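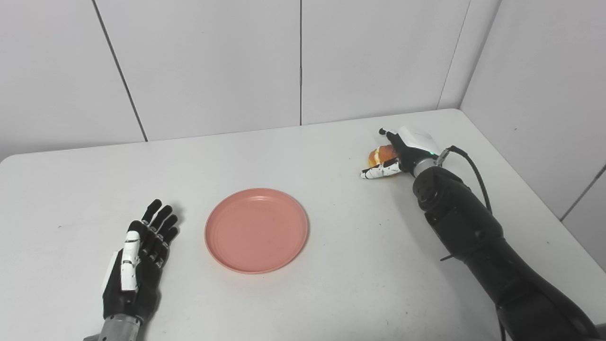 A reader wrote in after my last page to say that 600 demos of one pick-and-place had taught his robot mostly how to hesitate, and was there any point recording more? I don't think so! I think the pauses were his own, and the robot copied them beautifully.

Home Lab > Tutorials > Teaching by Remote Control

Print this page | E-mail this page

So let's do bread roll to plate, the way I teach it on the Nikcombe rig (the Utent gloves work the same way, just with more straps).

First, park the hand you aren't using. I lay my left one flat on the table, palm down, and leave it alone. If it twitches, the robot learns to twitch.

Next, practice without recording. Ten minutes is plenty – you want your reach to be one smooth move, with all your dithering done beforehand.

Now hit record. Reach, close the fingers slowly, and stop squeezing as soon as the roll is held. Lift it just clear of the table, carry it over to the plate, lower it, open up, back away. Then end the clip right there, please, before you scratch your nose.

Move the roll and the plate a little between takes. I skipped this in March and threw out 114 clips, which still stings.

Watch everything back at double speed and delete any take with a long pause in it. Fumbles you recovered from can stay – I like having a few in the set.

Filed under: Teleoperation, Hands, Beginner projects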